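Uretti opens repair and repainting service for small painted furniture

Press release, 15/09/2019

Uretti, the furniture restoration workshop, has extended its repair service to small painted tables, stands and stools. The service covers chipped paint, surface dents, unstable legs and worn edges on domestic pieces. Bookings are open from September through the workshop's website and by telephone. 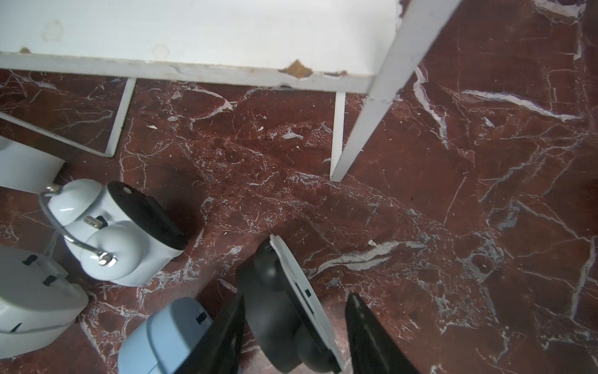
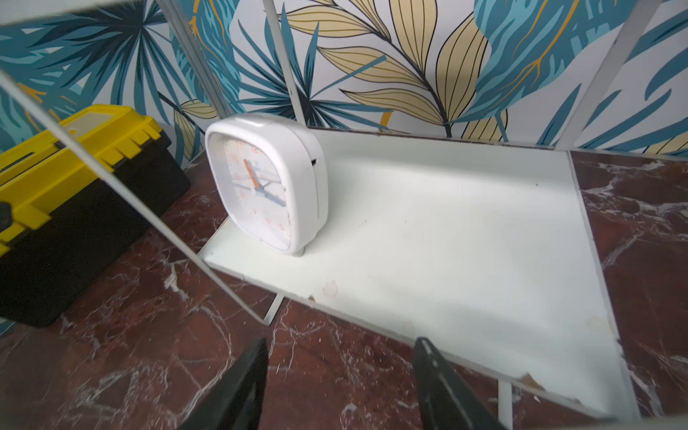 White painted furniture shows wear sooner than most finishes. Damage is usually concentrated on the front rail and on the outer edges of the top, where the piece is knocked by chairs, shoes and cleaning equipment. Once the paint film has broken, the surrounding coat tends to lift and the chip becomes larger with ordinary wiping. Bare timber then takes up moisture and dirt, and later repair requires more preparation.

Under the new service each piece is assessed before a price is given. The assessment records the condition of the top, rails, legs and crossbars, together with any movement in the joints. Customers receive a written report which separates structural work from surface work. Either part may be ordered without the other.

Surface repair is carried out in 2 stages. Loose paint is removed back to a sound edge and exposed timber is sealed. Chips and dents are then filled, sanded level and primed. The finish coat is applied to the full rail or panel, as patch painting on a matte white surface leaves a visible border once the new paint has cured. Colour is matched in daylight against an unworn part of the piece, normally the underside.

Structural repair includes regluing, the replacement of fixings and the levelling of legs for use on hard floors. Tables intended for stone or tile are fitted with felt or rubber pads on request. Pads are supplied in white, grey and brown.

"Most of the tables we are asked to look at are sound underneath," said Ekene Nwosu, workshop manager at Uretti. "The owner sees brown wood along the front and assumes the table is finished. In the majority of cases the joints are good and the work is confined to paint and filler."

Primer and finish paint for the service are supplied by Simport. Collection and return are handled by Spahić, which also provides padded covers for transport. Customers should remove clocks, lamps and other loose items from the table before collection. Drawers, where fitted, should be emptied and taped shut.

The standard turnaround is 18 working days from acceptance of the quotation. This includes 8 days of curing time, during which the painted surface is not handled. Pieces needing structural work may take longer, and the revised date is stated in the report.

The service does not cover veneered furniture, lacquered finishes or garden furniture. Pieces with suspected lead paint are referred to the Soto workshop, which has separate extraction equipment.

Press enquiries should be addressed to Ekene Nwosu at Uretti. A price list and a sample assessment report are available on request.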